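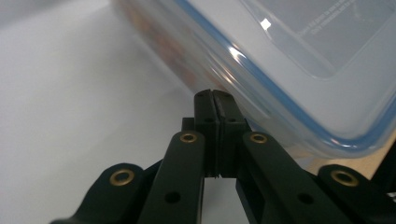 4.2 Setting the storage timer

Before first use, wash all Pleno containers and lids in warm water and allow them to dry fully.

1. Place the Pleno vacuum base on a level bench, at least 30 cm from the cooktop.
2. Fill the container to the marked line and fit the lid.
3. Hold the SEAL button for 2 seconds. The indicator turns green.
4. Turn the dial to the number of days required, to a maximum of 13.

Note: The timer resets if the base is unplugged.

Caution: Do not seal hot liquids. Allow food to cool before fitting the lid.

Replacement gaskets may be ordered from Ivcombe under part number 183.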